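About Nelness

Nelness sorts, repairs and resells household cutlery. Lauri Rantala and Dilani Chowdhury started the business with one market stall and a few boxes of odd forks bought at estate sales. Today we are a team of eight, with a shop on the ground floor and a sorting room upstairs.

Most of what we buy arrives mixed. Forks, knives and spoons come in together, from full sets down to single pieces. Everything is sorted by type first, then by handle and finish. Jayson Castillo runs the sorting room and keeps our pattern file, which now holds 2,000 entries. Yaroslav Koval handles repairs - mostly bent tines and loose handles.

We sell complete sets, part sets and single replacements. If you have lost one knife from a set, send us a picture of another and Jericho Fajardo will check it against the file. Replies take up to four working days.
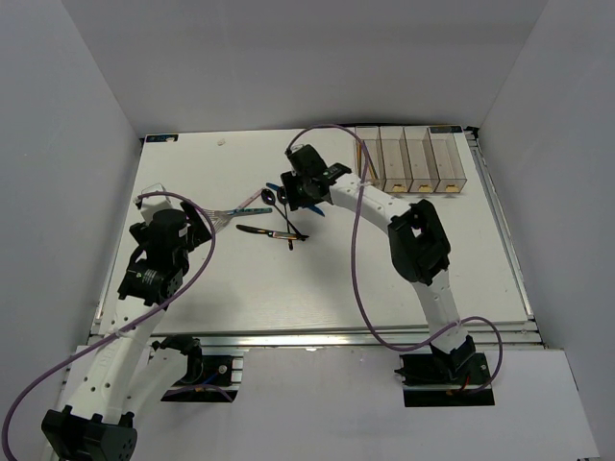
On the sorting table: a fork with a light blue handle, a black-handled knife and a pair of black spoons.

The shop is open every day except Thursday. We buy from the public as well as from dealers, and you don't need an appointment to bring in a small box. For larger lots, please call first.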